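Hi, and thanks for poking around in here! I'm Pylyp Melnychuk, and I keep this folder of notes on guided day tours so that people planning a trip to Willham don't have to open forty browser tabs like I did. It started as a spreadsheet for my own family and then, well, it grew.

## What's in it

- `tours.csv` has 1580 rows, one per departure (harbor walks, coach trips, the Nedent lighthouse boat)
- `stops.csv` has 3605 rows, one per stop, with the order and the minutes you get there
- `notes/` is my rambling, plus Beryl Bunting's much tidier pages on the Awwad battlefield tour

Join the two tables on `tour_id`. Don't join on the tour name! Operators rename things every spring and you'll end up with the lighthouse boat stopping at a cheese shop.

Prices are per adult, and lunch is only counted when it's included in the ticket. If `lunch` says `self`, the tour drops you somewhere with a kitchen or a picnic spot and you sort yourself out. I love those, but plenty of people don't, so filter on it.

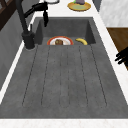
**Self-catering stops**

The Esow coach trip is the big one for this. You get 40 minutes, which sounds generous until the whole coach wants to make sandwiches at once. Beryl swears by eating on the bus beforehand and spending the stop at the old customs house (she's right, it's lovely, and the upstairs rooms are open too).

## Known problems

- Pickup times are what the operator printed. Coaches run late, boats don't.
- Nedent boat rows with a blank `return` are one-way. You walk back along the cliff path.
- Accessibility columns are patchy for Awwad. I'd call the operator before booking.

## Using it

Take it, change it, print it out and scribble on it. If you fix a row, send me the `tour_id` and where you got the new info.

Last full update: 2018-10-15. Next up is the winter timetable, once Esow publishes theirs.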